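How Zinash Feyisa Keeps the Bins in Order

April
By Bent Damgaard
3 min read

Zinash Feyisa has looked after the mixed-goods bins at Fogh for six years. She starts at 10, walks the row once without touching anything, and then goes back to the ones that bother her.

"A bin tells you who filled it," she said. "Some people drop everything in the middle. I put tall narrow packages up against a wall, because they fall over anywhere else."

Round things are harder. She has no fixed place for a ball and doesn't believe in one.

"It goes where it goes. I set it next to something with a flat side and hope for the best." 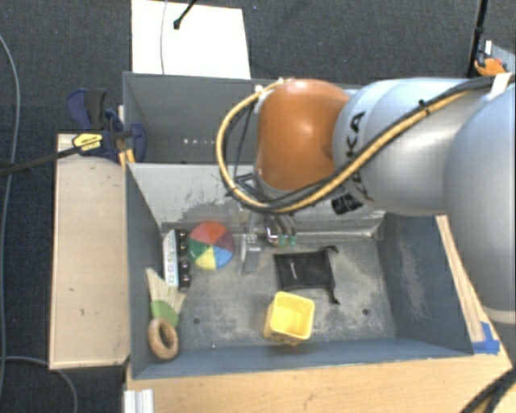

A multicolored ball beside a narrow package in one of the gray bins.

The bins themselves get little attention from anyone else, she said. There are 637 of them on the books, and the floors scuff long before the walls give out. Feyisa doesn't replace a bin for scuffs or stains.

"If it's cracked, it goes. If it's ugly, it stays."

Her coworker Babatunde Effiong would like the items sorted by size. Feyisa tried that for a month and went back to mixing them.

"With everything the same size you stop looking," she said. "Put a hand brush in with a toy and you notice if one is missing."

She keeps her list on paper, one sheet per bin, and copies it into the Clesitz system after lunch. Bin 693 was next when we spoke, and she wanted to get to it before Effiong did.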